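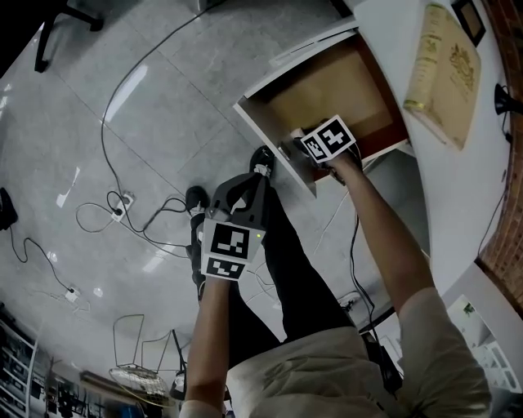 At the desk drawer.

Gasto Magazine
Submissions and contributors: frequently asked questions

Last revised October 29, 2021. Replaces the guidelines printed inside the back cover of the January issue.

What does Gasto publish?
Essays, reviews, short fiction, poems and first-hand reports from festivals, retreats and workshops. We print two issues a year and post further pieces on the website between them. Each print issue has a theme. The website has none.

Do I have to write to the theme?
For print, yes, although the link can be slight. Poems are exempt. If a piece arrives for print and does not fit, the editor may offer it a place on the website. You are free to refuse, and a refusal has no bearing on later submissions.

How long should a piece be?
Essays and reports: 1,000 to 2,500 words. Reviews: up to 900 words. Fiction: up to 3,000 words. Poems: no more than five at a time, in one file, each starting on a new page. Word counts exclude titles and footnotes.

What file format do you accept?
DOC, DOCX, RTF or ODT. PDF is accepted for poems only, where line breaks and indents matter. Please do not paste work into the body of an email, as the formatting is usually lost.

Do you take submissions by post?
Yes, at the Lollthorpe address on the contact page. Type on one side of the paper and number the sheets. Paper manuscripts are not returned. Include an email address or a stamped envelope for the reply.

Can I report on an event I helped to organise?
Yes, if you say so in the first paragraph. The same applies if you were paid to attend or given a free place. Reports on the Cukow summer retreat are commissioned separately; write to the editor before you start.

Can I review a book by a friend?
No. We also decline reviews by anyone thanked in the acknowledgements.

How long does a decision take?
Up to 30 working days from the closing date for print, and up to 30 working days from receipt for the website. If that period has passed, send a short query with the title of the piece in the subject line. Queries sent sooner are filed unanswered.

Can I send the same work elsewhere?
Yes, provided that you tell us at the outset and write again as soon as it is accepted by someone else. Poems may be withdrawn singly.

Will my work be edited?
Prose is always edited. You will receive a marked copy with changes tracked and have seven days to respond. House style covers spelling, dates and quotation marks and is not open to discussion. Changes to meaning are. Poems are printed as submitted, apart from clear typing errors, which are checked with the poet first.

Who makes the final decision?
Suqin Tan, as editor, makes the final decision on all prose and poetry. Two readers see each piece before it reaches her. Readers see no names, so keep yours out of the file and put it in the covering email only.

What do you pay?
A flat fee for print, listed on the contact page and reviewed each January, plus two copies of the issue. Website pieces are unpaid at present. Fees go out within a month of publication, by bank transfer.

Who holds the rights?
You do. We ask for first publication rights and permission to keep the piece in the online archive. If it is reprinted, we ask for a line naming Gasto as the first publisher.

What is the Yan archive?
The searchable store of everything published on the website, together with print pieces whose authors have agreed to be included. It holds 684 items at present and can be browsed by author, title or issue. Issues from before the website began are being added in order – the typed ones take longer.

Can a piece be removed from the archive?
Yes. Write from the address you used to submit it, giving the title and the issue. The text is taken down and the title stays in the index, marked as withdrawn.

I have found a mistake in a published piece. What should I do?
Email the page address or page number, the wording as it stands and the correction. Online errors are corrected with a dated note at the foot. Print errors are listed on the letters page of the following issue.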